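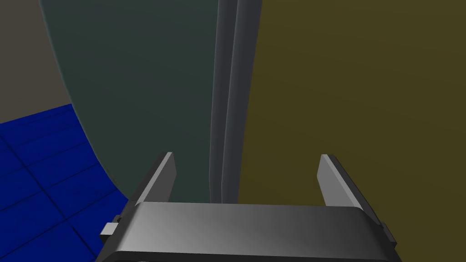 시뮬레이터 화면. 그리퍼가 가운데 회색 세로 띠 쪽을 향한 상태, 손가락은 벌어져 있고 잡은 건 없음

Ravn 그리퍼 + Fernent 시뮬레이터 패키지, 한 달 쓴 후기 (별 5개 중 2개 반)

급하게 씁니다. 연장 계약 여부를 오늘 안에 답해야 해서 정리 겸 올려요. 오타는 이해 바람.

결론부터. 하드웨어는 괜찮음. 시뮬레이터도 평소엔 괜찮음. 근데 접촉 처리에 문제가 있고 그게 실물까지 그대로 넘어옵니다. 안전 쪽으로 한 번 식은땀 났고 그래서 점수가 이 모양.

쓰는 환경
Amach에서 문 여닫기 작업 맡고 있습니다. 수납장 문, 설비함 문 같은 거. 시뮬에서 정책 돌려보고 통과하면 Drirnwood 작업장에 있는 실물 팔에 올리는 순서. 패키지는 그리퍼, 컨트롤러, 시뮬레이터 라이선스 묶음이고 가격은 견적이라 안 적습니다.

설치
반나절. 그리퍼 장착은 쉬움. 케이블 길이 넉넉. 컨트롤러 펌웨어 올리는 데서 한 번 멈췄는데 재부팅하니 넘어감. 설명서는 영어판만 쓸 만하고 한글판은 번역 상태가... 토크 제한 항목이 두 군데서 단위가 다르게 나옵니다. 이거 진짜 고쳐야 함. 저희는 영어판 기준으로 넣었어요.

좋은 점 먼저
- 손가락 반복 정밀도 좋음. 한 달 동안 재보정 안 함
- 시뮬 화면 가벼움. 손목 시점으로 돌려도 안 끊김
- 장면 편집 쉬움. 문 색 바꾸고 바닥 바꾸고 하는 거 금방
- 로그가 텍스트로 떨어져서 스크립트로 긁기 편함

이제 문제.

1. 이음새 접촉 오류
위 화면처럼 면과 면 사이에 좁은 세로 부재가 있는 모델에서 자주 납니다. 왼쪽은 짙은 녹색에 테두리가 둥글고 오른쪽은 올리브색 평면, 그 사이에 회색 띠. 모양만 보면 별로 어려울 것 없죠. 근데 손가락 끝이 이 띠에 닿는 순간 접촉력이 0으로 떨어지는 경우가 있어요. 시뮬 안에서는 손가락이 그냥 파고듭니다. 튕기지도 않고 경고도 없음. 정책 입장에선 저항이 없으니 계속 밀고요.

화면으로는 알아채기 힘듭니다. 손목 시점은 손바닥 하우징이 아래쪽을 꽤 가려서 손가락 뿌리 쪽이 잘 안 보여요. 로그에서 접촉력 컬럼을 따로 봐야 압니다. 저희도 처음엔 성공률만 보다가 놓쳤음.

돌려본 숫자. 총 1,273회 시도, 그중 493회에서 접촉력이 한 번 이상 0으로 빠짐. 더 나쁜 건 이 중 상당수가 '성공' 판정을 받았다는 거. 문이 열린 각도만 보고 판정하니까 어떻게 열었는지는 안 봅니다. 관통해서 열어도 성공이에요.

2. 실물에서 난 일
10월 10일. 시뮬 통과한 정책을 실물에 올렸습니다. 속도는 40%로 낮추고. 처음 두 번은 정상. 세 번째에 손가락이 문 가장자리를 물지 않고 경첩 쪽을 그대로 밀었어요. 시뮬에서 하던 그 동작 그대로.

문제는 컨트롤러의 힘 제한이 바로 안 걸렸다는 겁니다. 설정값 넘긴 뒤 3초를 더 밀었음. 로그에 다 남아 있습니다. Kwabena Laryea 씨가 비상정지를 눌러서 끝났고 다친 사람 없음. 경첩 휘었고 오른쪽 손가락 끝에 찍힌 자국 생김. 울타리 밖에서 돌리고 있었으니 그나마 다행이지 손 넣고 정렬하던 중이었으면 얘기가 달라졌을 거예요.

원인은 두 개가 겹친 걸로 봅니다.
하나, 시뮬 접촉 오류 때문에 정책이 잘못된 동작을 배움.
둘, 컨트롤러 기본값에서 힘 필터가 너무 길게 잡혀 있음. 필터가 길면 순간 충격은 걸러주는데 진짜 과부하도 늦게 봅니다. 이 값이 메뉴 맨 안쪽에 있고 설명서엔 한 줄뿐.

둘째는 필터 줄이고 나서 증상이 없어졌습니다. 첫째는 아직 추정이 좀 섞여 있음. 경첩 쪽 메쉬가 겹쳐 있으면 접촉 법선이 뒤집히는 것 같은데 소스가 닫혀 있어서 확인 불가.

3. 고객지원
첫 답은 빨랐음. 하루 만에 옴. 내용은 "장면 모델을 단순화해 보세요". 단순화했습니다. 세로 띠를 박스 하나로 바꾸니까 빈도는 확 줄어요. 없어지진 않음. 다시 보냈더니 11월 업데이트에 접촉 처리 수정이 들어간다고. 필터 기본값은 바꿀 계획 없다고 하네요. 사용자 설정 영역이라고. 이건 동의 못 합니다. 출고 기본값이 안전한 쪽이어야죠.

지금 저희가 쓰는 임시 조치
- 접촉력 0 구간이 있는 시도는 성공 여부랑 상관없이 전부 실패 처리
- 판정에 최대 관통 깊이 추가. 문 각도만 보는 판정은 뺌
- 힘 필터 최소값으로. 오경보 늘어나는 건 감수
- 실물 첫 구동은 비상정지 담당 한 명 따로 세움. 조작하는 사람이 겸하지 않음
- 경첩 근처에 진입 금지 영역 설정. 시뮬, 실물 둘 다

금지 영역 기능 자체는 잘 됩니다. 화면에서 상자 그리듯이 잡으면 되고 실물 쪽으로도 그대로 넘어감. 다만 컨트롤러 재시작하면 풀려요!! 매번 다시 불러와야 함. 저희는 시작 스크립트에 넣어뒀습니다. 모르고 쓰면 위험하니 꼭 확인하세요.

항목별 점수
그리퍼 본체 4
컨트롤러 2
시뮬레이터 속도, 편집 4
시뮬레이터 접촉 신뢰도 1
설명서 1.5
지원 3

추천하냐면
집어서 옮기는 작업 위주면 써도 됩니다. 상자, 병 이런 건 같은 오류를 못 봤어요. 문, 서랍, 경첩 들어가는 작업이면 업데이트 나올 때까지 기다리세요. 이미 샀으면 오늘 필터값부터 보시고요. 메뉴 경로는 설정 > 고급 > 센서 > 힘 > 필터. 바꾸고 나서 저장을 따로 눌러야 적용됩니다. 저장 버튼이 화면 밑에 숨어있어서 저도 한 번 놓쳣음.

저희는 일단 그리퍼만 연장하고 시뮬 라이선스는 한 달 단위로 돌리기로 했습니다. 업데이트 나오면 똑같은 장면으로 다시 돌려보고 숫자 추가할게요.

추가) 댓글로 물어보신 분. 손가락 패드는 교체했습니다. 찍힌 쪽만 따로는 안 팔고 좌우 한 세트로만 팝니다. 육각렌치는 동봉된 것 말고 긴 거 쓰세요, 짧아서 손이 하우징에 걸려요.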